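Győző Balogh
11/10/24
OK, thread time. The sim arm on our Waven project spent most of a week driving its wrist straight into the table and I finally know why. Long one, sorry, get a coffee.
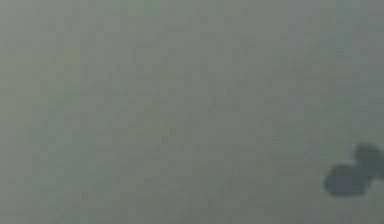
2/ So the setup: we run the pick task in simulation first, and only the runs that pass get copied over to the real arm at Szénási. Batch of 284 episodes overnight, I come in, pass rate is 2 percent. The day before it was fine!

3/ My first guess was the policy. It's always my first guess and I lose a day to it every time. Rolled back to the September checkpoint, same seeds, same mess. The old one crashed in the same episodes, which should have told me everything right there.

4/ Then I blamed the physics step. Halved it, doubled the solver iterations, went to lunch. It ran a lot slower and still planted itself in the table. Great.

5/ What bugged me was the logs. Every single one said the gripper was where it had been told to go. Commanded height, reported height, a perfect match all the way down. No joint errors, no torque limit, no complaint from anybody.

6/ Which means the arm was doing its job and the target was wrong. Our heights come from a little config file that says where the tabletop is, and guess who had swapped the table model for the new Tromum one on the last day before the long weekend. (Me. It was me.)

7/ The old table had its origin on the top surface. The new one has its origin at the floor of the model. My import script "helpfully" re-centered it, so the top ended up 5 cm higher than the config thought. Every grasp was aimed at a spot inside the table.

8/ OK but why no collision stop? This is the part that actually scared me. Wuson's safety layer checks contacts between the arm and anything tagged as an obstacle. The new table came in with no tag. As far as the checker knew there was nothing there to hit.

9/ In sim that costs you a night of compute. On the real arm it's a bent finger if you're lucky — and the same tag list gets exported to the real cell. I went and looked. Yep, table missing from that one too. It hadn't been loaded yet, thank goodness.

10/ Fixes so far:
Table height gets read from the model's top surface, no more hand-typed number.
Anything in the workspace without a tag now blocks the run from starting.
The export refuses to write if the obstacle list got shorter since last time.

11/ Also added a dumb little test that I love: lower the empty gripper slowly until it touches, and compare that height to the config. If they disagree the batch doesn't start. Takes up to 100 seconds and would have saved me the whole week.

12/ Reran the same 284 with the same seeds. Pass rate is back where it was, minus a couple of slippery grasps that I'm pretty sure are a separate problem (friction on the new fingertips, I'm looking at you).

13/ If you import table models from anywhere, go check where the origin is. And if you've got a nicer way of catching untagged geometry than my pile of asserts, please send it over, mine is ugly.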